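Stain resistance of finishes on solid wood worktops

Şengül Güler and Marcelino Villalobos
Design and Materials, Phelan College

1. Background

Solid wood worktops are sold for kitchens, workshops and desks. Most are not cut from a single plank. Narrow strips are glued side by side and sometimes end to end, and the panel is then sanded flat. A wide plank tends to cup as the moisture in the air changes, and a panel made from strips moves less.

Wood is porous, so a worktop is normally given a finish before use. The three common types are oil, wax and varnish. Oil soaks in and hardens inside the top layer of the wood. Wax sits mostly at the surface and has to be renewed often. Varnish forms a film that the liquid has to get through before it reaches the wood at all.

We chose the subject after the worktop in Marcelino's kitchen was marked by a turmeric stain that did not come out with washing-up liquid, bicarbonate or lemon juice. The tin said the oil was "stain resistant", and we wanted to know what that meant in practice.

2. Question

Which of three finishes best protects beech from common kitchen liquids, and how much better is each one than no finish?

We expected varnish to do best and bare wood to do worst. We did not agree about oil and wax. Şengül thought wax would be better because it repels water, and Marcelino thought oil would be better because it goes deeper.

3. Materials

Beech offcuts, planed on both faces
Bridell worktop oil
Clarell paste wax
Fetow clear varnish, satin
Seven test liquids: black tea, black coffee, beetroot juice, turmeric stirred into water, soy sauce, ketchup and sunflower oil
Pipettes, cotton cloths, washing-up liquid, soft sponge

The offcuts all came from the same batch. We rejected any with knots or dark streaks, as these would have made the stains hard to judge.

4. Method

The pieces were sanded by hand along the grain and wiped with a dry cloth. They were split into four groups: bare, oil, wax and varnish. Each finish was put on following the instructions on the tin. The oil needed three thin coats with a night between each, the varnish two coats with light sanding in between, and the wax two coats buffed with a cloth. All the pieces were then left on a shelf for two weeks.

The tea was made with one bag in 200 ml of boiling water and left until cold. The coffee was made the same way with one spoon of instant. All liquids were used at room temperature.

We put the liquids on as single drops inside pencilled circles. Each liquid was tested on nine spots per finish, which gave 252 spots in total. The drops were left for one hour, blotted, and washed with warm water and washing-up liquid. When the wood had dried overnight we scored each spot from 0 (no mark) to 4 (dark mark, clear from across the room). Both of us scored every spot without looking at the other's sheet. Where the scores differed we looked again together and agreed one.

5. Results

A score of 4 was given to 43 spots. They were divided as follows.

Bare wood: 31
Wax: 9
Oil: 3
Varnish: 0

On the bare wood, all nine turmeric spots and all nine beetroot spots scored 4, along with eight of the coffee and five of the tea. On the waxed pieces, seven were turmeric and two were beetroot. The three on the oiled pieces were all turmeric.

Sunflower oil never scored 4 but left a faint dark ring on bare wood and on wax. Ketchup was easier to remove than we expected. Soy sauce left a pale brown mark on bare wood and almost nothing on the others.

The varnished pieces had light yellow marks from the turmeric, and these faded after several days on the windowsill. We had not planned to test fading, so we have no scores for it.

6. Discussion

Varnish gave the best protection, as expected. Oil did better than wax, although the wax shed water very well in the first few minutes. Drops on wax stayed round and high at first and then slowly flattened. We think the liquid was finding thin places in the layer, but we could not check this without a microscope.

Stain resistance is only one reason for choosing a finish. A scratched varnish has to be sanded back over a wide area – often the whole top – before it can be recoated. An oiled top can be sanded and oiled in one place and the repair hardly shows. For a bench that gets knocked and scraped, the easier repair may matter more than a few stains.

Colour matters as well. A top made from strips can vary a good deal from one strip to the next, and a small stain is harder to notice on it than on a piece of even colour. Our offcuts were chosen to be plain, so our scores are probably stricter than the judgement of someone looking at their own worktop.

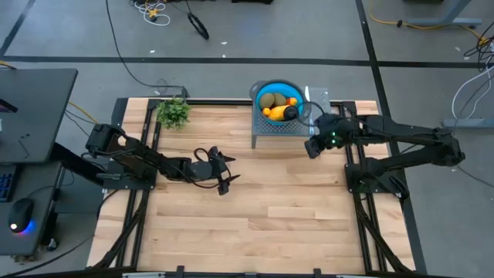
Figure 1. Butcher-block bench top with strips in tan, honey and pale brown.

7. Problems with the test

The drops were not all the same size. Ketchup could not be used in a pipette, and we put it on with the tip of a teaspoon. The pencil circles also scratched the wax slightly, and a template laid on top would have been better.

One hour is a short time. Spills in a real kitchen may be left overnight. We would also have liked to test heat, but the college asked us not to put hot pans on varnished samples indoors.

We used one brand of each finish, so we can only speak for those three tins and not for oil, wax and varnish in general.

8. Further work

The next step would be to repeat the turmeric test with times from five minutes up to a full day, and to score the fading on the windowsill properly. We kept the unused offcuts from the same batch for this. Marcelino has since sanded and re-oiled the mark in his kitchen, and a faint yellow patch is still there.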